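Pernesgate Sorting Bench: data card

Version 2, April 15, 2018

What this is

Recordings and notes from the two-arm bench at the Pernesgate returns site. The site takes in clothing sent back to online shops, checks it, removes what doesn't belong to it, folds it and sends it back to stock or on to resale. Stanar runs the site. Stiltden built the control software and keeps this data set.

The card is meant for people who want to use the recordings and for staff at other Stanar sites who have been told a bench is coming. The second group asked for plain wording, so the technical notes are kept short and sit in a separate file (NOTES.txt).

Contents

117 recorded sessions, each covering one garment from the moment it is laid on the table until it is taken off.
One text file per session with the task name, the garment type and the result.
A staff log, typed up from the paper book kept beside the bench.
A copy of the shift plan before and after the bench came in, with names removed.

Tasks covered

Belt removal from jeans and trousers. Flattening. Folding in half and in thirds. Turning pockets back in. Shirts and knitwear are in the set but there are few of them, and they shouldn't be used to judge how the bench does on soft fabrics.

How the work has changed

Before the bench, each sorter did the whole job on a garment. They opened the bag, checked the item, took off belts and tags, folded it and wrote the label. Now the sorter opens the bag, checks the item and lays it out, and the bench does the belt and the fold. Labels are still written by hand.

Sorters report less wrist pain at the end of a shift. They also report more standing still. Several wrote in the log that the laying out has to be neater than it used to be, and that this takes time which the shift plan did not allow for. The plan was changed in October to give 13 minutes more per trolley.

No jobs were cut at the site during the trial. Two posts were changed from sorter to bench operator, with training paid for and the same hours. The operators restart the bench, clear snags and decide when a garment should be done by hand. Operators asked for a written rule saying they may stop the arms at any time without asking a supervisor. It is now on page 2 of the site rules.

What was not solved

Stiff buckles. Belts stitched to the waistband. Garments that arrive damp. The arms are slower than a practised sorter on a simple belt, and the log says so in several places. The gain comes when one operator looks after the bench and keeps checking stock between garments.

Folding on the Grgić table (the older one, with the raised lip) gave poor results and those sessions are marked "old table" in the results file. Leave them out unless you need them.

Consent and privacy

Staff were asked before recording began and could say no without giving a reason. Sound was not kept. Log entries were checked by the people who wrote them before they were typed up. Anyone who wants an entry taken out can ask the site office, and it will be gone in the next version.

Using the data

Free for research and for training staff. Please don't use it to set work rates for individual people. If you publish results, give the version number.

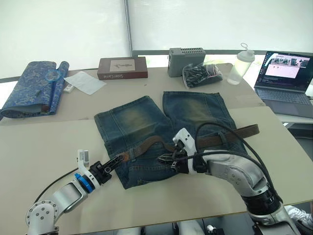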